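Small desktop drawer unit — how do you stop the drawers from turning into junk?

Posted in Home & Organizing > Storage and Small Spaces
Apr 26, 2018
106 views

drawerful_of_screws

I have one of those little white drawer cabinets, the kind that sits on a desk or a workbench, with four drawers stacked one above the other. I bought it to get the small stuff off my table. Cable ends, clips, spare knobs, the odd bracket, small parts that came with something and might be needed again.

It worked for a couple of weeks. Now every drawer has a bit of everything in it and the things I use most are back on the table. I have emptied it and started over 2 times already, and both times I ended up in the same place.

What I would like to know:

How do you decide what goes in which drawer when none of it really belongs together?

Is it worth putting labels on a thing this small?

Some of my parts are too long or an odd shape and they stop the drawer from closing. Do those just need to live somewhere else?

The table is brown and a lot of the parts are black or dark brown, so I lose them even when they are right in front of me. If anyone has a fix for that I would take it too.

I don't want to buy a bigger unit. The table is against a wall in a rented place in Serndale and I can't put up shelves or a pegboard.

2 people found this helpful to read

pencilcase77

Get a bigger one. I know you said you don't want to but four drawers is not enough for anybody. I had a small one and gave it away. The Kaplan ones with the clear fronts are good, you can see what is in them and you don't need labels.

benchandbasement

I have used the same size of cabinet for years and I don't think you need a bigger one. You probably have too many kinds of things going into it.

Start by taking everything out, but don't sort it by what it is. Sort it by when you last used it. Anything you used in the past month goes in one pile. Anything you expect to use again but can't say when goes in a second. The third pile is parts you can't name. Put that last pile in a plastic bag, write the month on it, and put it in a closet. I did mine in September and when I opened the bag in spring I threw out all but one piece.

Then fill the drawers from the top down. The top drawer is for what you reach for every day, and it should be the emptiest. The second is for things that go with a particular machine or piece of furniture, like the spare feet and the little wrench. The third is fasteners and clips. The bottom one is the mixed drawer. You will have a mixed drawer whatever you do, so pick which one it is. If you don't pick, all four become the mixed drawer.

On labels, yes, but not words. I used to write "hardware" on a drawer and it meant nothing. Now I tape one of the actual parts to the front, or a sketch if the part is too heavy. With only four drawers you will learn them in a week and can take the tape off again.

Odd shapes are the part that took me the longest. A drawer that won't shut is a drawer that gets left open, and then things get dropped in on top.

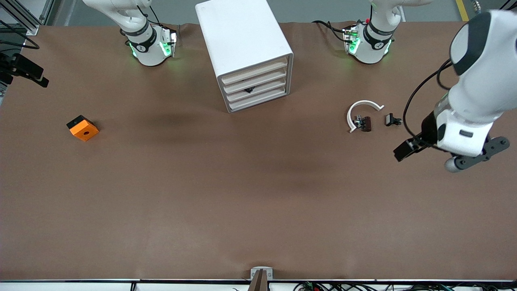 If a part sticks out of the front of the drawer it is in the wrong place, even if it is the right kind of part. I keep a shallow tray next to the cabinet for anything curved, anything thick and blocky, and anything with a long stem. Flat things with a hole in them can go on a hook or over a short dowel. If you can't put anything on the wall, a paper towel stand works fine.

Also check the height before you blame the length. Drawers this small often jam on something standing up on its end at the back. Pull the drawer all the way out, lay everything flat, and try again.

For losing dark parts on a brown table, put down something light. I use a sheet of white poster board cut to fit the part of the table where I work. A pale cutting mat would do the same job. When it gets dirty I turn it over, and after that I replace it. The small black clips show up right away on it, and I can pick up the whole sheet and tip everything back into the tray when I need the table for something else.

One more thing about where the cabinet stands. Mine used to be flat against the back edge and I had to lean over whatever I was working on to reach it. I turned it a little toward my chair and now I put things away more often. Leave enough room in front for a drawer to come out all the way.

drawerful_of_screws

Thanks, this is what I needed. I did the piles last night and the "can't name it" pile was the biggest by far. It's bagged and in the closet.

I don't have poster board but I do have the back of an old calendar, so I'm using that for now. The mixed drawer is the bottom one.

sortedsortof

Agree with most of the long answer above, except that I would put the mixed drawer at the top. You open the top one most, so you notice when it is getting full. Mine was at the bottom and I didn't look in it for a year.

For the trays inside, if yours lift out, use that. I take the whole tray to wherever I am working and bring it back after. I cut up a Culia tea box to make dividers and it has held up better than the foam ones I paid for. Measure the inside of the drawer and not the front — the front is wider on nearly all of them.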